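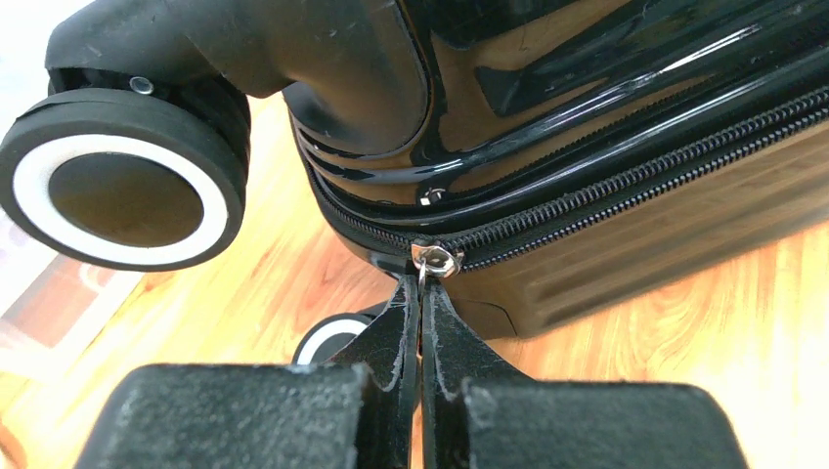

Is the Lornik gripper worth it over stock fingers for zippers and clothes?

Posted in Grippers and End Effectors

tapered_tips

I run a two-arm setup and my task is luggage: zippers, folding, getting clothes in and out of a case. The stock fingers are narrow at the tip and wide at the base. They'll pinch a ring pull if the wrist comes in at the right angle, but the edges are getting scuffed and I don't trust the grip once the arm starts to drag.

Lornik wants 700 dollars per gripper for their adaptive one, so double that for me. The sales page says it "handles any household object." I've read that sentence on a lot of sales pages. Has anyone put it on a zipper and kept count? I also keep hearing I should spend the money on a better wrist camera first.

Posted in June, 6 replies hidden

salazar_bench

I kept count. 500 zipper grabs with plain tapered fingers and 500 with the Lornik, same arm, same controller, same black hard case. The Lornik was better on shirts and towels. On the zipper pull it was worse, and by enough that I stopped arguing with myself about it. The pads give, which is lovely for cloth, and then the ring rolls sideways when you start pulling along the track. A stiff narrow tip doesn't do that.

I wouldn't take my numbers as gospel either. One suitcase, one kind of pull. A flat fabric tab might come out the other way.

Before you buy anything, look at where your misses happen. Most of mine were the arm arriving a few millimeters off, and no finger fixes that. Run the two jobs separately too.

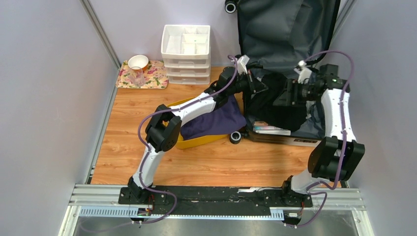 Digging into a pile of dark clothes is a different problem from holding a little metal ring, and if you lump them into one success rate you'll end up buying the wrong part. Black fabric is also miserable for depth cameras. Mine reported a hole where the sweater was. I'd try a lamp from the side before paying for a new camera.

Check your cables as well. If the loop at the elbow is too tight it tugs on the wrist near full reach and you'll blame the gripper for it. Ask me how many evenings that cost.

irnomell_user

Just get the Lornik, it's great. Had it since spring, no problems. Looks way more professional too.

grip_and_grumble

"No problems" doing what, though?

To the original poster: there's a log on the Andale forum with 1,472 picks on mixed laundry, and the soft gripper wins that one easily. Read down to the part where they leave out every attempt the camera didn't see properly. I'd want those back in before I believed the headline figure. There are no zippers in it at all.

What I'd do with two arms is leave the stock fingers on one side for pulls and rivets and small hard stuff, and buy a single Lornik for the other side if cloth is really what's hurting you. Replace the scuffed fingers first, they cost next to nothing. And ask Lornik what new pads cost, they don't list it.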